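Hand-held grippers and the new bench rules: does anyone follow them?
Workshop and Standards > Good practice

ridgeback_tam
Our lot have been handed a bench code for recording with hand-held grippers. It was put together by a consultancy called Brurkell and runs to 184 clauses. I have read all of it, on a Sunday, which I won't get back.

Some is sensible. Clear table, even light, objects far enough apart that the jaws can get round them. Then you reach the pad section and it goes off the rails. Pads to be replaced "at first visible fraying". No loose fibres. No fixing to stand proud of the finger. Every pad change logged, with a fresh calibration afterwards.

Has anyone seen a fabric pad that isn't fraying by lunchtime? I have one from Ridance that came out of the packet with a whisker on it. 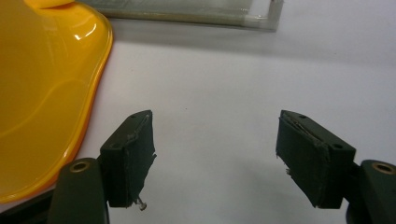 My worry is the gap between what gets signed and what gets done. Clause 5 wants the operator to confirm the pads before each session. People will tick it on the Monday and leave it ticked. Then somebody trains on 2460 clips and believes the form.

pelmet
They'll tick it because it costs nothing to tick. We had the same with the Mondusach checklist. Every sheet perfect, all in the same pen.

kettle_drum_88
I'll stick up for the pad rule. A loose edge can catch on whatever you're picking up, and then your recording has a grip in it that a clean pad wouldn't give. Same for a screw sticking out near the object. You wouldn't accept that on a production gripper.

ridgeback_tam
On a production gripper, no. But these things get held in somebody's hand and waved over a table. Where's the evidence that a few threads change anything? The code gives none. I went looking for a reference and found a footnote to an earlier version of the same code.

kettle_drum_88
Fair point on the footnote. I'd still rather have the screw rule than wait for a study on screws.

ridgeback_tam
Screw rule, fine, I'll give you that one. A driver and half a minute. It's the fraying I object to.

orla_bench
We tried doing it to the letter in April. Got through a box of pads in a fortnight and the calibration ate the mornings. We dropped it and wrote our own:

Trim anything you can pinch.
Swap the pad if it lifts when you push it with a thumb.
Screws below the surface or taped over.
Write down the swap, with the time.

Fits on a card. People do it, as far as I can tell.

pelmet
"As far as I can tell" is carrying a lot there.

orla_bench
It is, yes. I check the log against the bin now and then. Last time they matched.

quern
Can I ask about the clear plastic and shiny stuff? There's a clause saying transparent and glossy items must be "declared". Declared to whom? We use loads of both.

ridgeback_tam
Doesn't say. I took it to mean a note in the session sheet. Kalniņš sell a template with a box for it and I suspect that's where the clause came from, though I can't prove it.

kettle_drum_88
That clause I'd keep as well. Glare and see-through walls are awkward for anything working from a camera, and whoever uses the clips should know what's in them. A note is no hardship.

quern
No hardship once. We did 2000 clips last quarter and I'd have been noting till Christmas.

kettle_drum_88
Per session, surely, not per clip?

quern
Read the wording again. "Each recording."

kettle_drum_88
Oh. Right, that's daft.

ridgeback_tam
I've sent comments in asking for three things: per session for the declarations, a thumb test for the pads (pinched from orla_bench, hope that's all right) and some sort of source for the fraying limit. Had an automatic reply so far. Will post if a person answers.

orla_bench
Pinch away. Ask them who checks the ticks while you're at it.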